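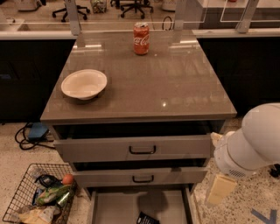 The regional broadcaster Jeren has still not paid back the subsidy it received for election debates that it never aired, according to Norbert Murín, who audited the station's public contracts until last year. The sum is 3475 euros. Murín says the amount matters less than the way it has been carried forward.

"The contract was for debates between the list leaders," he said. "It named the time slot and the length. The station broadcast a music program in that slot, and the invoice went in unchanged."

The municipality of Šimek signed the contract in October, before the local vote. Payment was made in two parts. The first part went out on signature and the second on receipt of a broadcast log. Murín said the log was filed on the correct form and carried a signature, but the times on it did not match the recording kept by the transmission company, Wedik.

"I asked for the recording because the log had no end times. That was a routine request. Wedik sent the files and I compared them line by line."

His report went to the municipal office, which forwarded it to the station for comment. Jeren replied that the debates had been moved to its second channel, Ellix. Murín does not dispute that Ellix carried political content in the same period. He said the contract covered the main channel only, and that Ellix was licensed for a smaller area.

"A viewer in the northern villages could not receive it. Those villages have 1378 registered voters. The council was paying for them as well."

The office has since proposed an offset. Under the draft, Jeren would run public notices free of charge until the debt is cleared, at the rate in its current price list. Murín considers the rate too high. The list was revised after the dispute began, he said, and the earlier one should apply. By his calculation the difference comes to over 3070 euros across the life of the agreement - nearly as much as the debt.

Asked whether the matter should go to court, he said the limitation period was still running and a written claim would be enough for now.

"Send the claim by registered mail and keep the receipt. The rest can be argued later."

He was also asked about his own departure. His term had ended, he said, and he did not apply again. The position was vacant for several months and the file was not assigned to anyone during that time.

The draft offset agreement is on the council's agenda for 10 April 2022. Jeren's management did not answer written questions. The municipal office said it would comment after the vote.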